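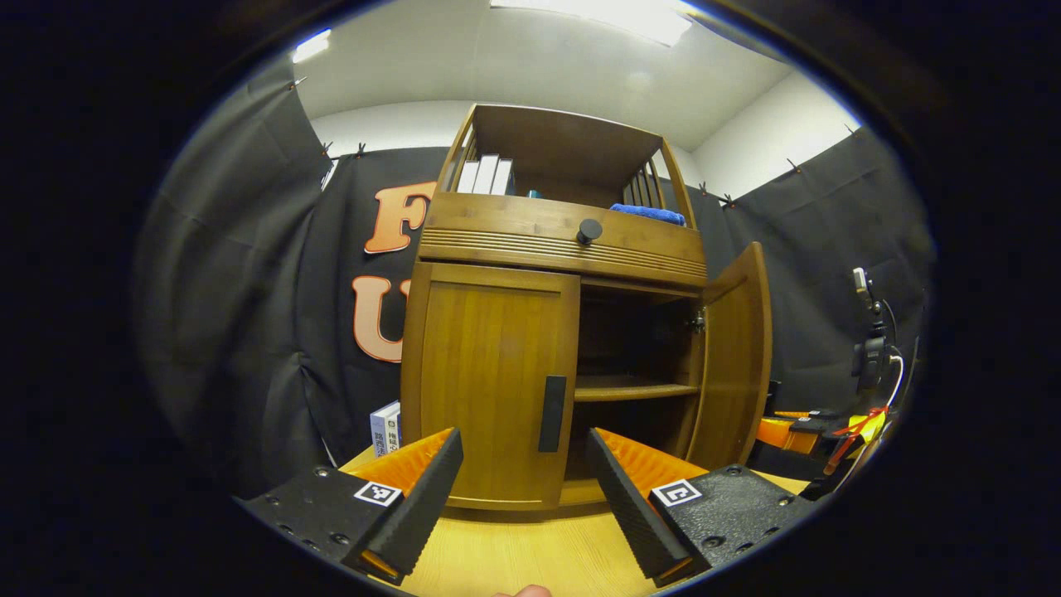

Wanpen Rojanasak habría preferido que la comparación empezara por los tiradores verticales y dejara los pomos redondos para el final: con el pomo, sostiene, se mezclan el agarre de la almohadilla y la maña de quien lleva la pinza, y luego cuesta separar una cosa de la otra en los datos. Su objeción figura en la primera página del informe que Releck ha publicado el 31 de enero de 2022 sobre las pruebas de su pinza de mano Bresar frente a la Jimmont, el modelo que la empresa usaba hasta ahora para grabar demostraciones de tareas domésticas.

Las pruebas se hicieron en la sala de Releck en Chareonsuk, con muebles de madera, libros y toallas. El resultado favorece a la Bresar en puertas y en tejidos. En el cajón las dos pinzas quedan muy cerca, y con objetos pequeños en baldas altas la Jimmont sigue por delante.

En total se grabaron 3248 demostraciones, todas con la pinza en la mano de un operador. De ellas, 337 se descartaron antes del análisis. El informe atribuye la mayor parte de los descartes a pérdidas de seguimiento de los marcadores cuadrados en blanco y negro que van sobre los alojamientos de los dedos, y el resto a arranques tardíos de la grabación y a tareas que el operador dejó a medias.

Cada sesión constaba de 30 repeticiones de una misma tarea, con el mueble en la misma posición. Entre sesiones se cambiaba de pinza y, en algunos casos, de operador. Las dos pinzas llevaron la misma cámara y el mismo programa de grabación, de modo que las diferencias se limitan a los dedos, las almohadillas y el reparto del peso.

La Bresar monta dedos negros en ángulo con almohadillas blandas de color naranja y superficie acanalada en la cara interior. La Jimmont lleva dedos rectos y almohadillas lisas, más duras. Releck probó tres durezas de almohadilla en la Bresar y se quedó con la intermedia para toda la serie publicada. La más blanda se deformaba demasiado al tirar de una puerta y la más rígida no aportaba nada frente a la lisa de la Jimmont.

Las tareas con puerta consistían en acercar la pinza a un tirador vertical, cerrar los dedos, abrir la hoja hasta el tope y soltar. Con la Bresar los operadores corrigieron menos veces la posición de la muñeca. El informe lo relaciona con las estrías de la almohadilla, que retienen el canto del tirador cuando la hoja empieza a girar y cambia el ángulo entre la mano y el mueble. Con la Jimmont el dedo exterior tendía a resbalar en la segunda mitad del giro, y varios operadores adoptaron por su cuenta la costumbre de soltar el tirador y empujar la hoja desde dentro. Esas grabaciones se conservaron y se etiquetaron aparte.

El cajón dio resultados menos claros. Un pomo redondo ofrece poca superficie a dos dedos planos y los operadores tardaron en encontrar una manera estable de cogerlo. Quienes cerraban la pinza en horizontal abrían el cajón torcido con ambos modelos. Quienes la giraban un cuarto de vuelta lo abrían bien, también con ambos. De ahí la reserva de Rojanasak, que pidió repetir el bloque con la orientación de la muñeca fijada de antemano. Releck ha aceptado y lo hará en la segunda fase.

En la toalla doblada la ventaja de la Bresar es amplia. La tarea era sacarla de la parte superior del mueble sin desdoblarla y dejarla sobre la mesa. La almohadilla blanda permite pellizcar el borde con poca fuerza, y la toalla conserva los pliegues con más frecuencia. El informe avisa de que solo se usaron toallas de rizo y que no conviene extender la conclusión a telas finas.

Los libros colocados de pie plantearon otro problema. La Bresar es más ancha en la base de los dedos y, cuando los lomos están juntos, el operador tiene que inclinar el libro hacia fuera con la punta de un dedo antes de cogerlo. Con la Jimmont el dedo recto entra mejor entre dos tapas. Los tiempos medios fueron parecidos, aunque los vídeos de la Bresar son más irregulares – hay extracciones muy limpias y otras con tres o cuatro intentos – y eso preocupa al equipo que entrena los controladores.

La misma anchura explica la peor nota de la Bresar con objetos pequeños. En una balda con reborde, los alojamientos de los dedos tocan la madera antes de que las puntas lleguen al fondo. Releck estudia un dedo más largo, con la misma almohadilla, que alejaría los alojamientos unos centímetros del borde. La pieza está dibujada y falta comprobar si la cámara sigue viendo los marcadores con la pinza abierta del todo.

Sobre la iluminación, el informe es breve. Las luces de techo encendidas dentro del campo de la cámara provocaron cambios de exposición al levantar la pinza, y algunos marcadores se perdieron durante unos fotogramas. Se fijó la exposición a mano a partir de la segunda semana. Las sesiones anteriores no se repitieron y siguen en el conjunto, identificadas con una nota.

También se compararon dos controladores para reproducir las demostraciones en un brazo fijo. El primero sigue la trayectoria grabada en posición, sin más. El segundo admite una pequeña desviación cuando el sensor de la muñeca nota resistencia. Con las puertas, el segundo completó más reproducciones en las dos pinzas, y la diferencia fue mayor con la Jimmont. Releck interpreta que la almohadilla blanda de la Bresar ya absorbe parte del error que el controlador corrige en el otro caso. En el cajón, el control de posición se atascó a menudo cuando la grabación de partida tenía el tirón torcido.

La empresa reconoce que el trabajo tiene límites. Todas las puertas eran abatibles y de apertura lateral, no hubo correderas ni cierres magnéticos, y los operadores conocían la Jimmont desde hacía meses mientras que la Bresar era nueva para ellos. Rojanasak calcula que esa experiencia previa pudo perjudicar a la Bresar en las primeras sesiones de libros, pero no ve forma de corregirlo con los datos disponibles – habría hecho falta un grupo sin contacto con ninguna de las dos.

El desgaste queda pendiente. Las almohadillas naranjas se cambiaron una sola vez, al terminar el bloque de puertas, y las retiradas se han guardado para medirlas. En las de la Jimmont no hubo cambios. El coste de la almohadilla de recambio no aparece en el documento, y Releck no ha querido adelantarlo mientras negocia con el proveedor del material.

La segunda fase está prevista para septiembre, otra vez en Chareonsuk. Incluirá el dedo largo, si supera la comprobación de los marcadores, el bloque de cajón con muñeca fijada y una serie con puertas correderas. Hasta entonces los operadores trabajarán con la Bresar en puertas y toallas y conservarán la Jimmont para las baldas altas. El informe completo y las hojas de sesión pueden pedirse a Releck por correo; los vídeos se entregarán más adelante, cuando termine la revisión de las etiquetas.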